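Chores and the machines that want them: a small gallery

My sister asked me over dinner whether she could stop folding laundry yet, and I said no, and then I talked for so long that the rice went cold. So I promised her a page with pictures, and you're looking at it.

A bit about where I'm coming from. I've been following home and shop robots as a hobby for 12 years, mostly by turning up wherever people will let me stand around. I keep a notebook, and by August it had 473 entries in it (plenty of them just say "dropped it" with an exclamation mark). I'm not an engineer. I used to run the back room of a shop, which means I know what it's like to face 200 boxes that all need opening, and I'd have given a lot for a helper that didn't get bored.

Where are we, then? Shop floors are ahead, I think. At Srivastava, the wholesale place near me, a Cellex cart moves stock from the loading door to the aisles all morning and people just step around it. But a person still puts every can on the shelf. The Vulorix arm they tried for shelving was fine with cartons and hopeless with bags of lentils, so it went back.

Homes are a lot harder, and the reason is boring: everything is small or soft or kept in a silly spot. Picking something up is going pretty well these days! Picking it up the right way around, doing something useful with it and putting it back where the next person will look for it, that's where my notebook fills up. I timed myself tidying my own bathroom and it took 13 minutes, most of it little things I couldn't tell you I'd done. I'd love to hand that over. I'd settle for the sink, really.

Bathroom first, then laundry.
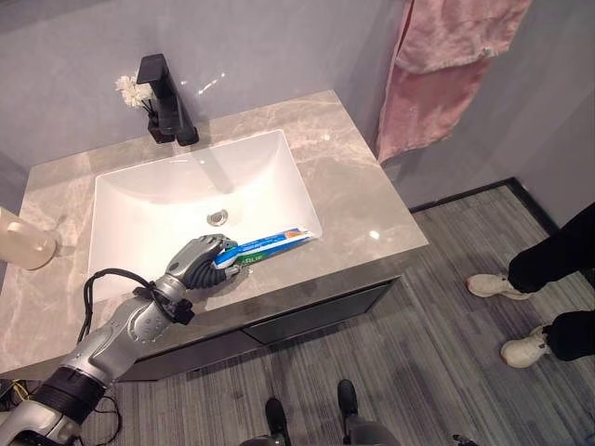 Toothpaste, held around the middle of the tube, at the edge of the sink. A tube is a sneaky thing to handle: squeeze too little and it slides, squeeze too much and you've got a different chore. 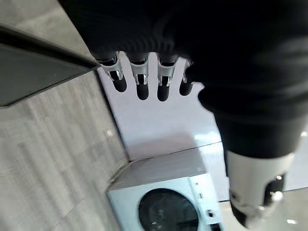
Fingers over a front-loading washer. I'd hand over the whole laundry job tomorrow, socks included, but give me a machine that can find the second sock and I'll be truly impressed.

Anju Mittal wrote in to say that I'm too easy on the shop side. Her store had a Trastetti floor scrubber for a year, and it cleaned beautifully as long as one of the staff went ahead of it picking up hangers and price tags, so the chore only changed shape. She'd still take it back over a mop, and she wants to know why everyone starts with laundry when she would pay double for something that cleans an oven.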